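Sollthorpe: A market town takes its cider seriously

SOLLTHORPE: For most of the last century, cider in this part of the country was a farm drink. It was made in the autumn, kept in whatever barrels were to hand and served to those who had helped to bring in the fruit. Visitors to the town were more likely to be offered a glass of imported wine with their dinner than anything pressed within walking distance of the dining room.

That position has changed. Four restaurants in the town now keep a separate cider list, and two of them offer a set menu in which every course is served with a different pressing. Bottles that would once have been sold at the farm gate are brought to the table in an ice bucket, opened by the waiter and poured into stemmed glasses.

The largest of the lists belongs to Bergmann, the dining room on the corner of the old corn exchange. It runs to 37 ciders and perries, arranged by sweetness and then by the variety of apple, and occupies more pages than the wine. The restaurant opened with a conventional cellar and added its first three ciders at the request of a regular party of walkers. They sold out within the week, and the order was doubled and then doubled again.

Niall Yule, who has charge of the drinks at Bergmann, regards the growth of the list as overdue. "Our kitchen has bought its lamb, cheese and vegetables from this valley for as long as I have worked here," he said. "We were then pouring something from another continent to go with them. It seemed right to look at what was made next door."

A change in the orchards

The supply has altered along with the demand. Many of the orchards around Sollthorpe were planted under contract to large producers, who required heavy crops of a small number of varieties. As those contracts came to an end, growers were left with good trees and no certain buyer. A number of orchards were grubbed up and returned to pasture. Others were taken on by small makers who wished to press the fruit of a single orchard and to put the name of that orchard on the label.

Terkinier is the best established of these. The cidery works from a former grain store on the northern side of the town and presses fruit from 400 standard trees, the oldest of which were already mature when the present owners' grandparents took the tenancy. The apples are left to fall, gathered from the grass and stored for several weeks before milling. Fermentation is slow and takes place through the winter without added yeast. The first barrels are tasted in March, and blending follows once the weather has warmed.

The house style is dry, still and firm in tannin, and those expecting the sweetness of a supermarket bottle may need a second glass before they are persuaded. Terkinier also makes a small quantity of bottle-fermented cider, which spends two years on its lees and is disgorged by hand. Most of this is reserved for restaurants. It has a fine, persistent bubble and a flavour of baked apple and toast, and it is usually the first thing poured at Bergmann.

Perry is a more difficult matter. Pear trees are slow to bear and the fruit must be milled within a narrow period of ripeness, which in some varieties is a matter of days. A poor autumn can leave a maker with almost nothing. Those restaurants that wish to list perry have learned to buy when it is offered and to print their menus accordingly.

At the table

The tasting menu at Bergmann begins with a plate of smoked trout, pickled cucumber and rye bread. The sparkling cider served beside it has enough acidity to stand up to the pickle and is light enough to leave the fish undisturbed. A second course of roast celeriac with hazelnuts is matched with a still, medium-dry cider made chiefly from bittersweet apples, whose slight smokiness suits the char on the vegetable.

Pork would be the expected main course, and it appears on the menu in the colder months. On the evening of this visit the kitchen served shoulder of lamb, cooked slowly with white beans and a little anchovy. The cider was three years old, copper in colour and strongly tannic, and it dealt with the fat of the lamb as a young red wine might have done. This was the most successful match of the evening.

The cheese course was less convincing. A washed-rind cheese of some force was put with a keeved cider, naturally sweet and low in alcohol, and the cheese prevailed. The same cider was far better with the apple and brown butter tart that followed, and guests would be well advised to keep half a glass in reserve.
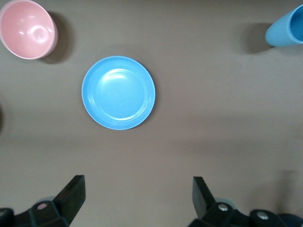

Must a diner order the full tasting menu in order to try the better ciders?

Every cider at Bergmann is available by the bottle with any dish on the ordinary menu, and those used in the tasting menu are also sold by the glass.

Staff are given regular instruction in the list and are able to describe each entry without recourse to notes. This is of some importance, as the labels themselves are seldom helpful. There is little agreement among small makers on the meaning of "dry" or "medium", and the names of apple varieties, however charming, convey nothing to a guest who has not met them before. The restaurant has resolved the difficulty by printing a short line under each entry that states the sweetness, the tannin and one dish from the kitchen.

Families and casual trade

Riltano, on the opposite side of the market square, takes a less formal approach. It is an all-day restaurant with long shared tables and a menu of flatbreads, grilled vegetables and roast chicken, and its cider is drawn from the cask at the bar. The selection is limited to four at a time and changes whenever a cask is finished. Prices are modest. A half of anything on the board costs less than a glass of the house wine, and the staff will pour a small measure for tasting before an order is placed.

The restaurant opens early and is used by families at midday and by a younger crowd after seven in the evening. Pressed apple juice from the same orchards is sold in jugs, so that children and drivers are not confined to lemonade. The chicken, roasted with thyme and basted in cider, is the dish to order. It arrives with the cooking juices in a separate pot and a dish of buttered cabbage, and is ample for two.

Riltano has also taken the lead in selling cider to be carried home. Customers may have a bottle filled at the bar and return it for refilling, an arrangement familiar from breweries but until recently uncommon among cider makers. The still ciders travel well and will keep for several days in a refrigerator once opened.

Serving and storage

The restaurants of the town are in agreement that cider is often served too cold. A sparkling bottle benefits from an hour in the refrigerator, but a tannic still cider loses most of its character at that temperature and becomes harsh. Bergmann serves its fuller ciders at the temperature of a cool larder and in the same glass that it uses for white Burgundy.

Age is a further question. Most cider is made to be drunk within a year or two of pressing and gains nothing from being kept. The exceptions are the bottle-fermented ciders and those made from the most tannic fruit, which soften with time and take on flavours of dried fruit and leather. Mr Yule has set aside several cases from each recent harvest and intends to offer them as a vertical tasting when the oldest is ready.

"People accept without question that a wine may be better in five years," he said. "We have very few old ciders to show them because everything was drunk. I should like to have some in the cellar for whoever does this job after me."

Makers and restaurateurs in Sollthorpe are also in discussion over a shared mark for ciders made wholly from local fruit, with no concentrate and no added water. Larger producers in the district have reservations, and the smaller ones differ among themselves on whether fruit from beyond the river should qualify. The matter is expected to be taken up again after the coming harvest, when the presses are quiet and the parties have time to meet.

Visitors who wish to see the orchards are best served by late spring, when the trees are in blossom, or by the middle of autumn, when the mills are running. Terkinier receives visitors by appointment, and its shop keeps a small stock of bottles that do not reach the restaurants. Tables at Bergmann should be booked in advance for dinner. Riltano does not take bookings.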